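Unit notes: Reading and Staging Serial Fiction
Course convenor: Heike Dreßler
Section 3: The playscript as a late instalment

These notes accompany the seminar on the Varnero books and should be read before class. Students are expected to have finished the first three novels and the script of Albers, the two-part play that closes the series.

Background

Reinhold Sauerland published the Varnero novels over a long stretch of years, and readers who began as children were adults when Albers was announced. The play was written for the stage first. The script was released in book form by Plillier the following September, at 329 pages, and for most readers the printed text remains the only version they have met. This has shaped how the work is discussed. Many early reviews treated the script as a novel with pieces missing, and judged it on that basis.

We will take a different starting point. A playscript leaves work for actors, designers and directors to do, and its silences are part of how it is made. When Sauerland writes only "She crosses to the door" at the end of Act One, the reader must decide how quickly she moves and whether she looks back. The novels seldom leave such matters open.

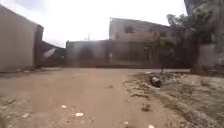

Narration lost and kept

The most obvious change is the loss of the narrator. In the novels, a dry and rather fussy voice tells us what the ferryman's daughter is thinking, often before she knows it herself. In Albers her thoughts must be spoken, acted out or left unsaid. Sauerland uses all of these methods, and not always evenly. Note in particular the long speech in Part Two, Scene Four, which many readers find closer to the prose of the second novel than to dialogue.

Some of the old narrator survives in the stage directions. Mark any direction that could not be performed as written – for example, one that describes a memory or a smell – and bring your list to the seminar.

Reader response

The second reading for this section is the Flutik archive, a collection of 1,061 letters and online comments written by readers in the months after the script appeared. Students should sample at least 40 of these, drawn from more than one part of the archive. Pay attention to the words readers use for the book itself. Those who call it "the eighth one" tend to expect continuity of plot and character, while those who call it "the play" are more forgiving of changes in tone.

Quotations from the archive must be cited by item number. Writers' names are not to be used in assessed work, even where a letter is signed.

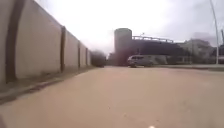 Page last changed: March 2025

Seminar preparation

Choose one character who appears in both the third novel and Albers. Compare the character's first entrance in each, looking at what the reader is told and what must be guessed. A paragraph or two of notes is enough. Students who have seen a production may refer to it, but the comparison should rest on the printed texts.

Please use the Plillier edition. The later school edition trims several stage directions and its page numbers do not match those given in class.

Written task

The written task for this section is a short commentary on a single scene, submitted through the unit site. Plot summary should be kept to a few sentences. Extensions are arranged through the convenor before the due date, and late work without an extension will be marked under the faculty's usual rules.

3 comments
Share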